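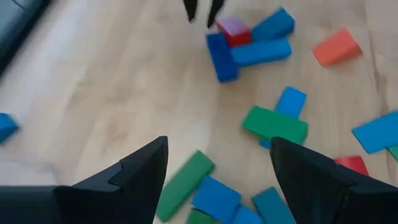

Punodach Parents > Playroom > Blocks all over the floor, again

kevley_mom: Do you make the kids put the wooden blocks away every night? I say yes, my husband says leave them out. I stepped on a red one Tuesday and I'm still mad!

urnar322: Leave them. Mine goes right back to the same pile after breakfast.

marty_b: Nope, one bin, every night. Takes us 4 minutes.

kevley_mom: @marty_b sorted by color or just dumped?

marty_b: Dumped, I'm not a saint lol

Recent threads
Bin or basket? (494 views)
Blocks on wood floors, scratches? (1,898 views)

We use cookies. OK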